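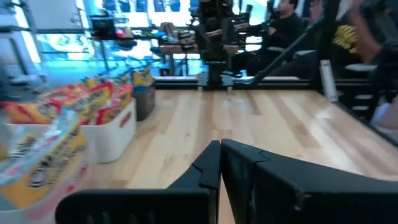
What an Afternoon of Snack Packing Taught Me About Robots

Opinion

I have been to plenty of technology open houses, and I usually come home with a tote bag and a sore neck from looking at screens. Two hours at the Wutent open day sent me home wanting to call everybody I know and talk about ramen. Bear with me!

Wutent works on robot arms that handle packaged food, the kind of small bags and packets you buy without thinking and toss in the cart. The project I went to see is called Fleler. The guide for our group was Lawal Amadi, a cheerful man who talks fast and answers the question you asked (a rare gift in a guide), and he started by telling us to forget every robot movie we had ever seen. Then he took us straight to a table with a wood-grain top and some bins of snack bags on it.

No stage, no music, no curtain. People were working. Somebody sat at the equipment behind the rail and didn't look up when we came over, and I loved that. I've sat through demonstrations where the machine does one trick on a turntable with a spotlight on it, and you leave knowing exactly as much as you did before. If a company wants me to believe in what it's making, let me stand next to the table on an ordinary Monday and watch people get on with it.

The task that day was picking up bags and putting them in bins. I know how that sounds. I had the same look on my face that you probably have now. But think about what a bag of chips is. It has no fixed shape. It's slippery, it's mostly air, it catches the light and throws it back at you, and if you squeeze it in the wrong place you've got crumbs. Stand several of them up in a bin and their edges bunch together, so that even a person has to look twice to see where one ends and the next begins. My four-year-old niece can pull one out with no trouble at all, and she does, constantly. For a pair of stiff black fingers on the end of an arm it's a serious problem, and watching it get worked on up close is thrilling in a way I did not expect.

Lawal told us the team had logged 219 tries on that one task since March, and that he could remember most of the bad ones. He said this with real fondness. We saw a couple of bad ones ourselves. One bag went sideways and slid away across the planks, and the whole group groaned the way you groan at a missed free throw. On the next try the fingers closed on the top edge and lifted it clean, and a man beside me clapped. I clapped too. We were grown adults applauding a bag of snacks, and I'd do it again tomorrow.

And then came the ramen, my favorite part of the afternoon. 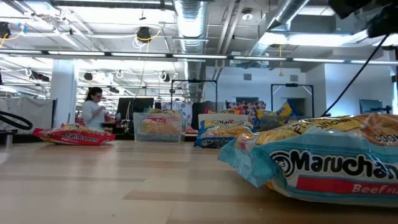
I grew up on instant noodles, so I have opinions here. A ramen bag is a different animal from a chip bag. The wrapper crinkles and gives, but underneath there's a hard block of noodles that doesn't give at all, and the big multi-packs hold several of those blocks that can shift against each other when you lift. So a grip that's right for the chips is wrong for the noodles, and a grip that's right for one packet is wrong for the big bag. I asked Lawal whether they'd considered starting with something easier, like boxes. He laughed and said boxes were where everybody started, and that kitchens and corner stores are full of things that aren't boxes.

That's the point I keep coming back to. We talk about automation in such enormous terms, all jobs and doom or all jobs and paradise, and I've been as guilty of it as anyone. Very little of that talk survives an hour beside a table. What I saw was slow and fussy, and people were involved at every step: setting things out, watching, trying again. I don't think that settles the argument about work, and I'd be suspicious of anybody who said it did. I asked one of the engineers about warehouse jobs and she gave me a thoughtful answer that included the words "I worry about that too." I'd like to hear those words more often from people in her line of work.

But I do think more of us should go and look. The open day had room for 90 visitors and 88 of us came, a great turnout for a weekday, and I'd guess half were there because a friend dragged them along. There was a retired baker in my group who asked the best question of the day, about whether the fingers could feel a bag starting to slip (Lawal's answer ran ten minutes and involved a napkin drawing). There were two high school kids who would not leave. Places like this tend to hide behind badge readers and press releases, and the public ends up arguing over a picture in its head.

So my plea to every lab in the area, and I'm looking at you, Ghasemi and Atuvetti, is to open the doors a few times a year. Skip the light show. Put out a table and some groceries and let us watch you miss. I'll be first in line, and I'm bringing my niece, who has some pointers on chip bags.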